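Week 6 notes: learning from demonstrations, and why more of them didn't help

Hi all. Typed up from my whiteboard mess, so forgive the jumps. We left off with behavior cloning, which (quick refresher) is plain supervised learning where the input is what the robot senses and the label is what the human operator did at that moment. You collect a pile of demonstrations, you train a network to copy them, you run the network on the robot. I told you last week it shouldn't work as well as it does, and I stand by that!

Today's case is the Stolico study, which I like because the main result annoyed the people who ran it. They wanted one policy for kitchen chores: open a drawer, lift a slice out of a toaster, move a cup. Each chore got its own set of demonstrations, and then everything went into one training run with a short text instruction telling the policy which chore to do.

The baseline set was 200 demonstrations per chore, all from one operator. Then they went up to 1,000 for the drawer chore alone, figuring that drawers would be solved and they could move on. Success on the drawer went up a little when the drawer sat where it had always been. Slide the drawer unit over by the width of your hand and the two policies did about the same, meaning badly. Five times the work for almost nothing. I remember reading that and flipping back to check I had the right table.

So what's going on? Go back to the picture I drew of the "tube." All of those demonstrations start from nearly the same place and follow nearly the same path, so they fill in a narrow tube through the space of things the robot could see and do. Adding more data inside the tube makes it denser. It doesn't make it any wider. As soon as the robot drifts a bit outside (and it will, small errors pile up), it's looking at something it has never been trained on, and it makes a worse choice, which takes it further out. That's the compounding error problem from the week 3 reading.

Look at the drawer with this in mind. Two narrow fingers have to come down over a long bar handle, and for most of the approach there's a lot of slack: a bit left, a bit right, who cares. The last stretch is where it gets picky. If the fingers come down in front of the bar when they should straddle it, pulling back does nothing useful. So the errors that built up during the easy part get paid for in the hard part.
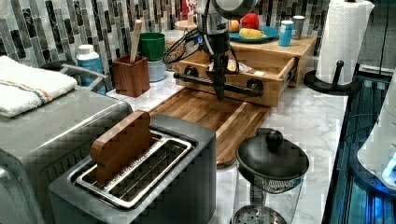 Couldn't you just let the policy fail and have the operator grab the controls, asked Vaida Kalniņš, and then train on the part where the human fixes it? Yes! That's the whole second half of the lecture, and I was pleased it came from the room before I got there. The worry in the follow-up was a fair one too: if you only keep the fixes, does the policy learn to get itself into trouble first? It can, if you also train on the bad bit leading up to the fix. So you throw that bit away and keep what the human did from the moment of takeover onward.

The Stolico folks tried exactly this. They took the original 200 drawer demonstrations, ran the trained policy, and added 314 short correction clips. A clip is much shorter than a full demonstration, so in operator time this was far cheaper than going to 1,000. With the drawer unit moved, the corrected policy beat the big one easily. I'm not putting the success rates in the notes because I want you to get them out of the plots yourselves, and to look at the error bars while you're there.

A few cautions before you run off and cite this.

They only shifted the drawer sideways and never turned it. My guess is that rotation is harder, because the fingers then have to line up with the bar at a new angle, but that is a guess.

The same operator did the demonstrations and the corrections. Somebody with different habits might give you corrections that pull against the original data. We'll see a case of that in the Menon paper.

The toaster chore hardly improved with corrections. The authors blame the camera view, and I'm only half convinced. Have a think about what you'd log to find out.

For next time, read the Menon paper up to the end of the methods section (skip the appendix, it's rough going) and bring one page on this: you have a fixed budget of operator hours, so how do you split it between full demonstrations and corrections, and what would make you change your mind partway through? Sketches are fine. Office hours are at 3 p.m. as usual, and the slides with the tube drawing are in the course folder.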